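Applied Mobile Manipulation
Handout 6: The stop on the top shelf
Lecturer: Bình Lò

Please read this before Monday. We will use the case for the whole session and I will not repeat the facts in class.

1. The task

The Juteo cell is a small practice area for crate handling. The robot drives to a marked position in front of a shelving unit, lowers the torso, takes one crate from the lower shelf, and places it on the top shelf. The crates are stacked, so it must always take the upper one first. The motion program was written by the students of last year, with the planner from Presix. It had run 252 cycles without any stop before the event we study now.

2. What happened

In cycle 253 the robot took the upper crate correctly. During the lift, the gripper came 42 mm too close to the front lip of the top shelf. The crate touched the lip, the wrist force went over the limit, and the protective stop was activated. This part was good. The problem came after it. The operator pressed reset, and the arm continued the same lift from the same place. The crate was pushed against the lip a second time, turned in the fingers, and fell. One person was standing inside the line at that moment, to look at the first contact. The crate missed her foot.

In the first report the cause is written as "bad localization." I ask you not to accept this so quickly.
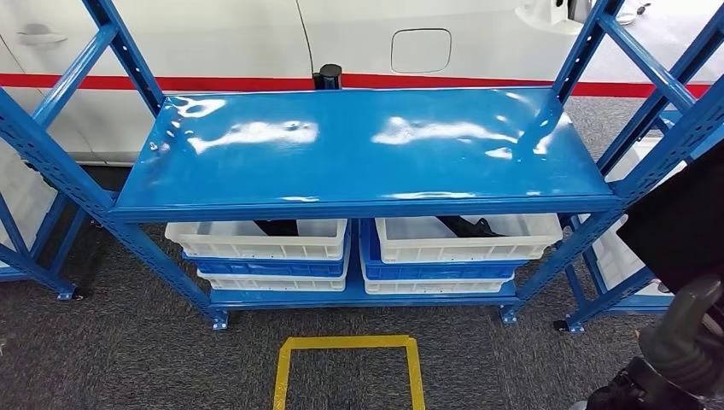 3. The depth data

The team looked at the depth log for the 13 seconds before the contact. The shelf edge was found correctly in most of the frames. In the frames just before the lift, the edge jumped backward, toward the rear side, and the planner believed there was more free space than in reality. Glossy paint under ceiling lights is a known difficulty for this type of sensor. A bright reflection can give no depth value, or a wrong one, and the filter in our program filled the missing points from the neighbors. So the edge became a soft slope in the map.

Doãn, who was responsible for the perception part, tested this later with the lights half off. The jump did not appear. With the lights on, it came back in 2 of the test runs. This is not a proof, but it is a strong sign.

4. The reset

For me this is the more serious fault. A protective stop tells us that the model of the world is wrong. When the program continues with the old model, it will make the same mistake again, with a load which is now not held well. After a contact stop the correct order is:

Move back along the path already traveled, at low speed.
Check the grip.
Take a new depth measurement.
Plan again. Do not continue the old plan.

The reset button in the Drustton controller only clears the error. It does not know which plan is waiting. The students believed that it also clears the plan, and the manual chapter they used did not speak about this.

5. The person inside the line

Our lab rule says that nobody crosses the line before the arm is in hold and the operator has said "safe" with a loud voice. The arm was stopped, but it was not in hold. Please learn the difference between these two states. It will be in the February test.

6. To prepare

Write one page, by hand or typed. Say which of the three faults (map, reset, entry) you would repair first if you had only one day, and defend your choice. Then draw the state diagram with the corrected reset. Bring also one question about the filter, because we will have the source code open in class.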